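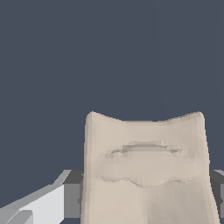
The cloth asset at close range, with one gripper finger at the left. Simulator view, Pindier open day.

I went to the Pindier open day at Clukbridge on Thursday, mostly for the simulation session. The hardware hall was crowded and loud, and I have seen enough palletizing cells to last me a while. The simulation room was upstairs, had chairs, and ran the same session several times through the afternoon. I sat through it twice.

The session was led by Chrysoula Tsolakis, who works on contact modeling, with Wenjie Xiao at the keyboard. The subject was grasping soft and semi-soft items with a two-finger gripper on a simulated arm. Their software is called Nindinico. It handles the scene, the arm and the physics in one process, and it can be stepped by hand, so a grasp can be stopped anywhere and looked at from any angle. Most of the useful discussion happened while it was stopped.

The first topic was mesh resolution. The cloth on screen had 1,298 vertices, a deliberately low number. Tsolakis said the solver spends most of its time on self-contact, where the cloth folds and touches itself, and that cost climbs quickly as the mesh gets finer. At close range the shading is coarse and the creases have stair-stepped edges. Her position was that this does not matter for grasp planning as long as the bulk shape and the friction are right. I half agree. For a pinch in the middle of a panel, fine. For picking up a hem I would want a good deal more geometry near the edge, and I said so. Xiao said local refinement was on their list, without a date.

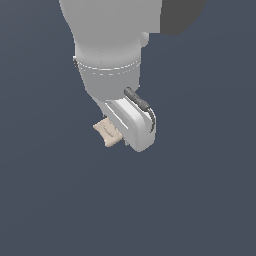 The second topic was the grip itself. In Nindinico the fingers close under a force limit, and the object is held by friction alone. There is a shortcut many people use, where the object is attached to the hand as soon as both fingers touch it. The shortcut is stable and fast, and it hides every bad grasp. Xiao ran both modes on the same approach pose so that we could compare the logs. With attachment on, the contact force trace was a flat line and told us nothing. With friction only, there was a visible ripple for the first few steps after closing, then it settled. He uses the length of that ripple as a rough quality score.

Rakiya Nwankwo, whom I know from the Choo user meetings, asked about the time step. They run 4 milliseconds for the arm and split each of those into smaller substeps for contact. She asked what happens if you leave the substeps out. Xiao turned them off, reran the grasp, and the force trace went to pieces. It was the best answer of the day – short, and given by the software.

There was then a long detour about friction coefficients. Pindier measures them with a tilting plate, with samples cut from the real item, and repeats each measurement on both faces. I have my doubts about how well a static test carries over to a closing finger, but it is a number from an experiment, and plenty of people are working with 0.5 because it was in the file when they got it.

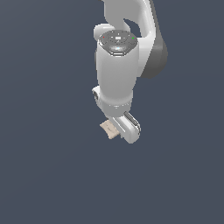
Lilibeth Dizon took the last part, on orientation. The hand is tilted for many of the approach poses, and she showed how the planner samples them. It starts with 56 candidates, throws out anything that breaks a joint limit or collides on the way in, and ranks the remainder by wrist travel. I asked why wrist travel and not total joint travel. She said they had tried both, and that on their arm the wrist is where they run out of range first. That matches what I see on ours. The ranking is a plain text config, so it can be changed without a rebuild.

Gravity compensation for the held item came up at the end and did not get enough time. For a light object it hardly shows. For anything heavier I would expect the wrist to sag in the model unless the payload is updated at the moment of grasp, and I did not get a clear answer on whether that is automatic. Arnel Tiongson took my address and said he would find out.

Notes for my own use:

Try the ripple length as a score on our existing logs.
Check whether our substep setting survived the last upgrade.
Ask Arnel for the tilting plate drawings.

The three views in this post are from the session. Parking at Clukbridge is free after 3 if you use the north gate.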